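Clundum 양팔 천 다루기 데이터 카드 (구매 검토용 README)

이 문서를 읽는 분은 대개 둘 중 하나일 것이다. 데이터를 내려받아 학습에 쓰려는 분, 아니면 같은 작업대를 한 벌 꾸미려고 견적부터 받아 둔 분. 이 카드는 뒤쪽 독자를 생각하고 썼다. 데이터 형식은 맨 끝에 짧게 적었으니 그것만 필요하면 건너뛰어도 된다.

먼저 밝혀 두자면 나는 이 구매안에 처음부터 시큰둥했다. Clestwood 쪽 제안서에는 "빨래 정리 자동화"라는 말이 첫 장에만 네 번 나온다. 우리가 가진 것은 천 조각을 집고 옮기는 팔 두 개와 그 기록이다. 정리 자동화라는 말과는 거리가 멀다. 예산을 쓰는 사람이라면 이 거리를 먼저 재 보기 바란다.

1. 작업대 구성

탁상형 로봇 팔 두 대를 알루미늄 프로파일 레일에 나란히 고정했다. 삼면에는 벽판을 세우고 바닥에는 무늬 매트를 깐다. 천은 펴지 않고 뭉쳐 둔 상태에서 시작한다. 시점은 작업대를 보는 고정 카메라와 손목 카메라로 나뉜다.
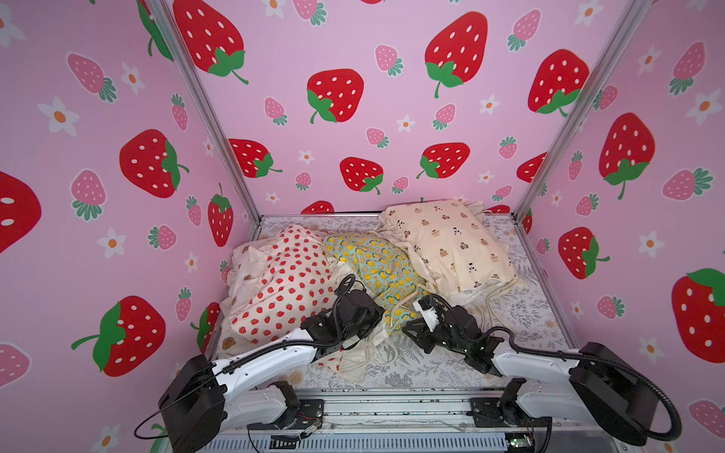
그림 1. 고정 카메라 시점. 딸기 무늬 벽판 안의 양팔과 천 세 점.

제안서의 품목표에는 팔과 제어기만 있었다. 벽판, 매트, 프로파일, 브래킷, 케이블 정리용품은 한 줄도 없다. 싼 물건들이지만 합치면 무시할 액수가 아니고, 무엇보다 주문처가 제각각이라 결재를 여러 번 올려야 한다. Ya-wen Kan이 만든 부품표가 저장소의 docs 폴더에 있으니 견적을 받을 때 옆에 놓고 빠진 줄을 찾아보면 된다.

무늬 벽판을 꼭 사야 하느냐는 질문도 받았다. 모르겠다. 배경이 복잡하면 모델이 튼튼해진다는 주장은 들었지만, 우리는 민무늬 벽판으로 비교 수집을 한 적이 없다. 비교한 적이 없는 항목을 필수품으로 올리지는 않겠다. 부품표에는 "선택"으로 적었다.

2. 그리퍼와 소모품

제안서는 그리퍼를 팔에 딸린 부속처럼 한 줄로 처리한다. 천을 다룰 생각이면 따로 떼어 따져야 한다. 손가락 끝의 모양과 천에 닿는 면이 파지에 영향을 주는데, 판매 자료에 실린 파지력 수치는 대개 단단한 물체를 기준으로 잡은 값이다. 얇은 면직물의 한 귀퉁이를 집는 일에 그 수치를 그대로 옮겨 읽으면 곤란하다.

손가락은 소모품으로 잡았다. 첫해 예비분은 12개. Yanling Long은 많다고 했고 나는 모자랄 수도 있다고 본다. 마모 기록이 쌓이지 않은 상태라 둘 다 짐작이다. 판매처에 교체 주기를 물었더니 "사용 환경에 따라 다르다"는 답이 왔다. 그 답으로는 예산표의 칸을 채울 수 없다. 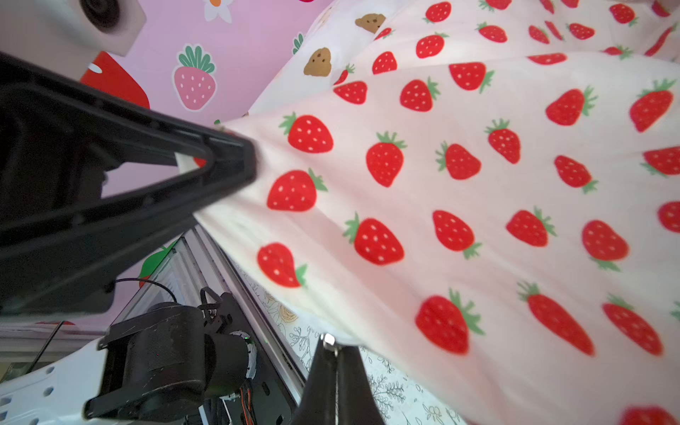
3. 카메라와 시야

손목 카메라를 추가하자는 안이 올라오면 해상도 이야기부터 나온다. 내가 보기에 돈을 쓸 곳은 거기가 아니다. 천은 부피가 있고 렌즈 바로 앞까지 올라온다. 화소가 아무리 많아도 눈앞을 가린 주름 뒤는 찍히지 않는다. 견적 비교표에 화소 수만 적혀 있다면 최단 초점거리와 화각 칸을 추가해 달라고 하라. Pickering에서 받은 첫 비교표에는 두 칸 모두 없었다.

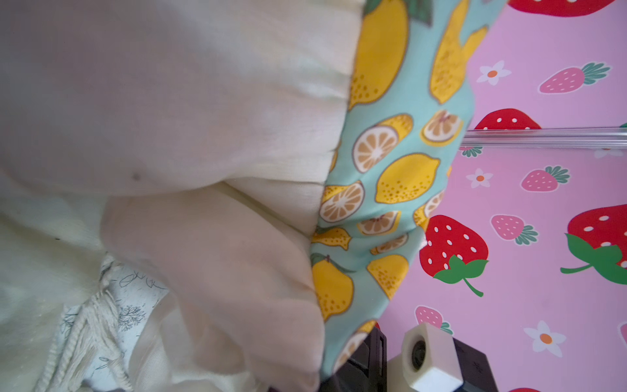
우리가 카메라 예산에서 가장 오래 다툰 항목은 고정 시점을 하나로 둘지 둘로 늘릴지였다. 나는 둘이 필요하다는 말을 쉽게 믿지 않는 편이고, 카메라가 늘면 저장 장치와 동기화 작업까지 따라 늘어난다는 점을 회의 때마다 말했다. 그래도 손목 영상만으로 버티자는 안에는 반대한다. 크림색 천 하나가 부풀어 화면 왼쪽을 거의 다 차지하고, 레몬 무늬 천은 그 옆에 비스듬한 띠로만 보이는 순간이 있다. 이런 화면 한 장으로 천의 전체 모양을 알아내라는 것은 무리한 요구다. 고정 시점 하나는 필수로 두고, 두 번째는 다음 예산에서 다시 따지기로 했다.

4. 예산을 짤 때 의심할 항목

설치비: 팔을 레일에 올리는 날만 계산한 견적이 많다. 배선을 다시 하고 카메라 위치를 맞추는 시간은 우리 몫으로 남는다. 우리는 일정표에 7일을 잡았다.

수집 인건비: 장비값보다 먼저 봐야 한다. 목표를 600회로 잡으면 조작하는 사람과 천을 다시 흩어 놓는 시간, 못 쓸 기록을 골라내는 시간이 모두 들어간다. 제안서에는 마지막 항목이 없다.

소프트웨어: Grokport 변환 도구를 묶음으로 사면 할인해 준다고 한다. 묶음가를 보기 전에 시험판으로 자기 데이터를 한 번 돌려 보라. 할인은 쓰지 않을 물건에도 붙는다.

천: 웃을 일이 아니다. 종류를 늘리려면 사야 하고, 두께와 짜임이 다른 것을 골라야 의미가 있다. 무늬만 다른 면직물을 잔뜩 사 놓고 "다양성 확보"라고 적은 계획서는 돌려보냈다. 골지 니트처럼 짜임이 눈에 띄는 것, 매끈한 것, 끈이 달린 것을 섞는 편이 낫다.

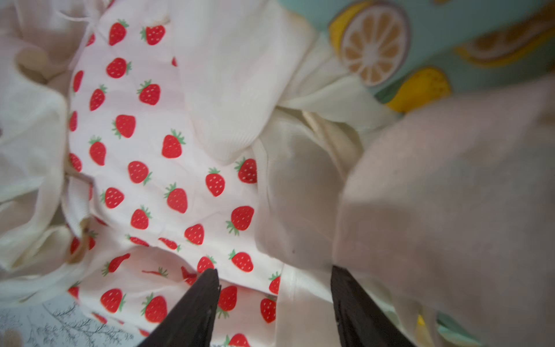
그리고 천 구입비는 한 번에 쓰지 말고 나누어 집행하는 쪽을 권한다. 첫 수집분을 훑어본 뒤에야 무엇이 부족한지 말할 수 있다. 우리는 5월에 전체 목록을 한꺼번에 확정하려다가 절반을 보류로 돌렸다. 보류한 목록도 부품표 두 번째 탭에 남겨 두었다.

5. 이 데이터로 주장하면 안 되는 것

가정용 빨래 정리가 된다는 주장의 근거로 쓰지 말 것. 작업대는 작고 벽이 있으며 천도 미리 골라 놓은 것이다. 인건비 절감률을 계산하는 데에도 쓰지 말 것. 사람이 같은 일을 하는 시간을 재지 않았으므로 나눌 분모가 없다. 이미 그런 표를 만든 부서가 있는데, 그 표의 출처 칸에서 우리 이름은 빼 달라고 요청했다.

6. 형식과 문의

에피소드별 폴더에 시점별 영상, 관절 상태, 작업 메모가 들어 있다. 메모는 비어 있는 것도 있다. 시점 이름은 meta 파일을 따르고 폴더 이름은 믿지 말 것. 중간에 한 번 바꾸었는데 예전 폴더에는 반영하지 않았다.

부품표 수정은 Ya-wen Kan에게, 영상 누락은 Yanling Long에게 알려 주기 바란다. 판매처를 추천해 달라는 문의에는 답하지 않는다.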